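Stop buying the gripper with the longest spec sheet

I've been comparing grippers in simulation since April, and I've come around to an opinion that got me some funny looks at the bench: the plain two-finger parallel gripper is still the one most small shops should try first. Yes, the boring one!

Let me back up. We had three models loaded up: the Folstead parallel jaw, the Vlachou three-finger hand (gorgeous thing, I wanted it to win so badly), and a soft gripper from Troreck. Same arm, same controller, same pile of small parts. I ran 500 grasps on each one and then went through the failures one at a time, which took way longer than the runs did.

The three-finger hand was great on round stuff and a pain everywhere else. Every new part meant fiddling with finger poses, and I burned 11 evenings on it before I gave up counting settings and went to bed. The soft one did fine until a part was thin and stiff, and then it sort of folded around it and let it twist. The parallel jaw dropped things too, 53 of them, but I could look at nearly every drop and say what went wrong. Bad approach angle, bad offset, closed too early. Those are things I can fix on a weeknight.

And that's my real gripe with how people shop for these. Everybody asks about payload and stroke. Hardly anyone asks how easy it is to figure out a miss! My Bandumitz controller logs a wrist view for each attempt, and I've learned more from flipping through those than from any of the brochures.

Take thin sticks, my least favorite part in the whole set. They lean, they roll, and a few millimeters of offset decides which finger touches first.
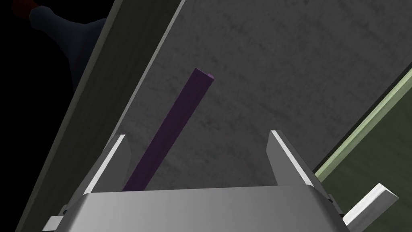 Wrist view in sim: purple rod between the open fingers, much nearer the left one.

With a view like that I know what to try next: shift the hand over, turn the wrist to suit the lean, go again. With the fancy hand I'd be staring at three fingers and guessing.

So borrow a parallel jaw, give it 30 tries on your ugliest part, and read the misses before you spend a dime on anything else. I'm still keeping the Vlachou model on my drive, though. Maybe for the round parts.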